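Visit to the Vallik gripper open day, Mornley

On Tuesday I had the possibility to visit the open day of Vallik, a small company in Mornley which tests grippers and robot arms for other firms. Our own company, Bodavent, packs glass and ceramic gifts, so my manager asked me to look mostly at one question: which gripper can we trust with glass? I write this report for my colleagues, but maybe it is useful for other people too.

The visit started at 14 o'clock with coffee and a short talk. I will not repeat all of the talk. The main message was that most customers choose the arm first and the gripper last, and Vallik thinks the order should be opposite. I agree with this after what we lived through with our packing line, where we bought a very good arm and then spent half a year looking for fingers.

After the talk we went to the test area. Vallik uses normal household objects for the comparison, mainly jars, lids, small bowls and pressed glass. I liked this. At fairs you see always the same plastic cube, and every gripper in the world can hold a plastic cube.

Clear glass is difficult in two ways. The fingers can press too hard, and the camera has a problem before the fingers even arrive, as it sees the background through the object. The engineer told us that on a perforated rack this is worse, with the pattern of holes showing through the glass. They keep the rack on purpose – a customer's kitchen or shop will not be cleaned up for the robot.

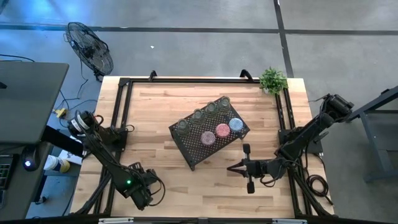
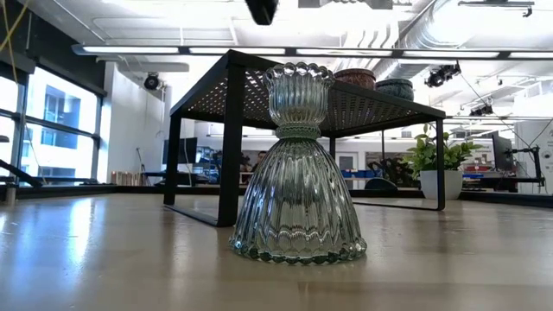 First picture: the two-arm bench with four jars and three lids. Second picture: ribbed glass, standing upside down, with two small bowls on the shelf behind it.

For us the ribbed glass was the most interesting object, with its narrow neck and the wide part under it. I asked where they prefer to grip. The answer was the neck, if the gripper has enough room to come from the side. From the top the fingers must open more, and on a wavy rim the contact is only in a few points. With soft pads this is less critical, but soft pads wear out. Vallik changes them after 500 grips, even when they still look good.

I also asked about the cost of two arms. For putting a lid on a jar they recommend two, one to hold and one to close. For simple moving, one arm is enough and the second one only makes the programming longer. Their standard comparison is 100 attempts per object and per gripper, and the customer receives all results, also the bad ones. I was shown one such report and found it easy to read, although the force values were without units on one page. I told them and they wrote it down.

What I did not like so much: the group was too big for the space, and the part about controllers was very short. I wanted to understand how the two arms share one work area without waiting for each other all the time, and for this we had only a few minutes. There was also no possibility to bring own objects. Next time it will be allowed, they said – I would bring our tall candle holder immediately.

My suggestion for Bodavent is to send Vallik a box with our most difficult pieces and to order the basic comparison. We should not decide about a new arm before we have this result.

The bus from Mornley station stops directly in front of the building, parking is small.

Related items
Soft pads or hard pads? Notes from our packing line
Visit to the Moldovan glass fair
Choosing a camera for transparent objects
Two arms on one bench: first questions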